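Skuldale Loop 2 Fitness Band

Price: $71
In stock, ships in two business days
Colors: black, slate, a green we keep being told is gray

The Loop 2 counts your steps, times your sleep and buzzes when someone texts you. It does not have opinions about your breathing. If you want a band that congratulates you for standing up, Jonasus makes several, and they cost more.

We kept the screen from the first Loop and threw out the clasp, which had a habit of letting go in parking lots. The new one is a plain buckle with a pin through it, a technology well tested on belts. The strap comes off with a small push bar on the back, so you can swap it without the special tool that came with the old model and went straight into a drawer. 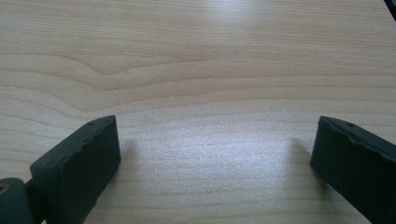
Pale wood grain, close up.

Battery life depends on you. With text alerts on and the screen at medium, expect some 200 hours between charges. Turn on the always-lit clock face and that falls to 50, and you will have only yourself to blame. The charger is a clip with a USB-C cable. There is no wall plug in the box, as you own plenty.

The band stores 323 days of step and sleep history before it starts writing over the oldest entries. The Brerance app copies everything to your phone long before then, provided you open it now and again. You don't need an account to use the app. It will ask you to make one anyway, and "Skip" is the small word at the bottom right.

In the box
Loop 2 band, medium strap
Large strap
Charging clip with cable
Folded paper guide in tiny print

Good to know
Fine in the rain and the shower. Take it off for swimming.
Does not measure blood pressure, blood oxygen or mood.
Straps from the first Loop do not fit. We're sorry about that, and a bit surprised at how many of you bought spares.
The slate version is back in June.

Goes well with: Kaczmarczyk woven strap, Skuldale spare charging clip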